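圆桌印花桌布 福瓦(Fovau)系列 草莓与红花图案

福瓦系列 / 餐厅与活动室纺织品 / 圆桌用 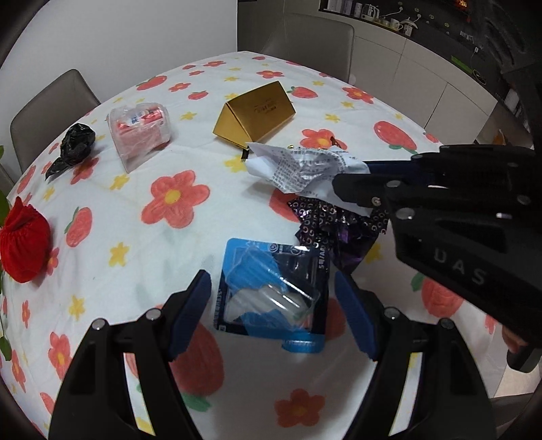
产品概述

本款桌布适用于圆形桌面,白色底布上满印重复图案:珊瑚红色五瓣大花,花心为黄色;红色草莓,配绿色叶蒂;其间点缀黄色星形小花。图案不设上下方向,围坐各方所见大体一致,铺设时无须对准某一侧。

福瓦系列由科恩贝格(Kornberg)纺织品供应部提供,供学校、社区活动中心、疗养机构及单位食堂选用。本页所列为该系列中的圆桌款。长方桌款与方桌款图案相同,裁片及锁边方式不同,请在各自页面查询,勿以本页尺寸代替。

适用场合

一、日常用餐及茶点。
二、手工、拼装、棋牌等桌面活动。
三、小件物品的陈列、分拣与包装,如盒装礼品、吸塑卡装文具及玩具。
四、节庆布置及接待。

用于第三类场合时,请注意珊瑚红与黄色的花纹较为醒目,体积很小的红色或黄色零件放置其上不易辨认。需要清点细小零件的单位,建议在桌面中央另加素色垫布或浅盘。本系列配有素白及浅灰两种垫布,可单独订购。

规格

款号:FV-R
形状:圆形
成品直径:200厘米
适用桌面直径:140厘米至160厘米
面料:涤棉混纺,平纹
印花方式:活性与分散染料双面印制,正面色深,反面色浅
边缘:双折锁边,线色与底布一致
底色:白
图案主色:珊瑚红、黄、绿
包装:单条折叠,纸带封装;整箱11条

成品直径允许有正负两厘米的误差。面料经预缩处理,首次洗涤后仍可能略有收缩,订购时请按桌面实际尺寸适当留出余量。

尺寸选择

测量桌面直径时,应从桌沿一侧经圆心量至另一侧。所得数值加上两倍垂边长度,即为所需桌布直径。日常用餐以垂边20厘米至25厘米为宜。供儿童或行动不便人员使用的桌子,垂边不应超过20厘米,以免起身时牵动桌布。

桌面直径小于140厘米的,请选用格鲁伦(Grulen)小圆桌款。桌面直径大于160厘米的,可按定制办理,定制周期见下文。

铺设

1. 清洁桌面,待其完全干燥。
2. 将桌布沿折痕对折两次,找出中心点。
3. 中心点对准桌面圆心,向四周展开。
4. 绕桌一周,检查垂边是否均匀。
5. 用手掌由中心向外抚平折痕。

桌面光滑的,可在桌布下加铺防滑衬垫。衬垫直径应比桌面小五厘米,不得露出桌沿。用于桌面活动时,活动期间有物件在桌上推移,衬垫宜选用较厚的一种。

桌夹不随货提供。自备桌夹的,请避免使用带锯齿的金属夹,此类夹具反复夹持同一位置会损伤锁边。

洗涤与保养

水温不超过40摄氏度,使用中性洗涤剂,与深色织物分开洗涤。不可氯漂。可低温烘干,也可悬挂晾干;悬挂时应避免长时间日光直射,红色部分对日晒较为敏感。中温熨烫,从反面进行。

果汁、茶渍应及时以冷水浸湿的布轻按吸除,不可用力搓擦。油渍可先以少量洗涤剂点涂,静置十分钟后再行机洗。胶水、颜料等手工材料沾染后,待其干透再揭除残留,剩余痕迹按一般污渍处理。

长期存放时宜卷放。折叠存放的,每隔一段时间应更换折线位置。

集中洗涤的单位,请在每条桌布的反面边缘缝制识别标签。标签可随订单一并制作,内容限单位名称及编号,不另收版费。

订购与供货

整箱价为2,190元,含包装,不含运费。单条零售价请向所在地区经销单位查询。数量较大的采购可申请书面报价,报价自出具之日起三十日内有效。

现货在订单确认后72小时内发出。定制尺寸自图样及尺寸书面确认之日起,约需四周。定制产品一经裁剪,不接受取消或更改。

收货时请当场核对箱数与外包装。如有印花错位、破损、漏锁边等情形,请在收货后七日内提出,并附箱内标签。已经洗涤或裁剪的产品不予退换,质量问题除外。

不同批次之间,珊瑚红色可能存在轻微色差。同一厅室内需要颜色一致的,请一次订足所需数量,并在订单备注中注明“同批次”。

配套产品

勒迈尔(Lemaire)圆形防滑衬垫,薄型与厚型
福瓦素色垫布,白色、浅灰色
福瓦印花餐巾,图案与本款一致
透明桌面保护膜,圆形,可裁剪

透明保护膜适于茶点及手工活动,铺设后桌布图案仍可辨识。保护膜不耐高温,不得直接放置热锅、热壶。

联系部门

产品咨询:维斯瓦娃·查尔内茨卡(Wiesława Czarnecka),纺织品供应部
定制与报价:基贝特·穆利(Kibet Muli),机构客户部
售后事务:艾西瓦娅·德索萨(Aishwarya D'Souza),客户服务部

来函请注明款号、数量、收货地址及联系人。需要布样的单位可随函提出,每单位每款限领一份,布样为裁片,不含完整图案循环。

本页内容更新于2018年9月6日。规格如有调整,以订单确认书所载为准。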